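Utach Motors – Pre-Delivery Inspection, Minivan
Hostholm branch
Form revised Sep 24, 2021

Complete every line before the vehicle is released. Mark OK, ADJ (adjusted) or REJ (rejected). Comments are from the shop lead and apply to this unit.

1. Exterior
Panel gaps, hood and liftgate: OK
Sliding door, left: ADJ
Comment: Door stopped short of the rear latch on power close. Lower roller bracket reset. Cycled 10 times with no fault.
Sliding door, right: OK
Paint and trim: OK

2. Tires and wheels
Pressure set to door placard: ADJ
Comment: Unit arrived at transport pressure. Reset cold, all four plus spare.
Lug nuts torqued: OK
Comment: Recheck at 100 miles. Card left in glove box.

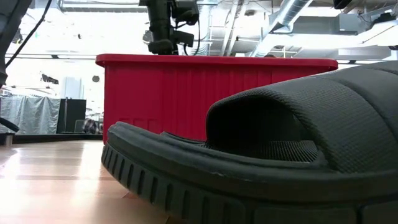
3. Interior
Second-row seat latches: OK
Third-row fold and stow: REJ
Comment: Left strap anchor loose at the floor. Part ordered from Lim. Do not release until fitted and signed.
Seat belts, 7 positions: OK
Child seat anchors: OK
Floor mats clipped, driver side: OK
Instrument panel warning lights: OK
Comment: All lamps out within 5 seconds of start.

4. Under hood
Fluid levels: OK
Battery terminals and hold-down: ADJ
Comment: Negative clamp turned by hand – tightened.
Belts and hoses: OK

5. Road test
Brakes, straight stop: OK
Steering center: OK
Lane and collision alerts: OK
Comment: Use the Flesley loop. The lot is too short for the lane alert to arm.

6. Loose items
Cabin and cargo well cleared: OK
Comment: Anything not on the delivery list goes to the parts counter with the stock number attached. Jack and tow hook stay in the left cargo pocket.
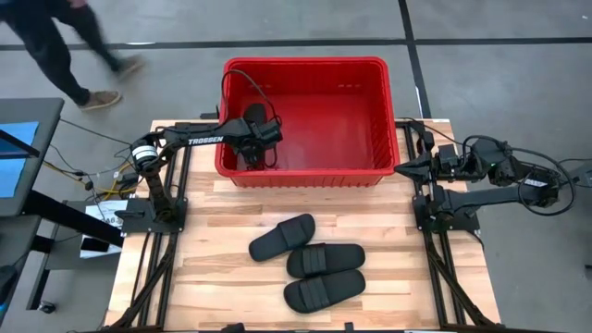
Worktable with red bin and black slide sandal.

7. Release
Keys, both sets tested: OK
Manual and warranty booklet: OK
Status: HOLD – item 3, third-row strap anchor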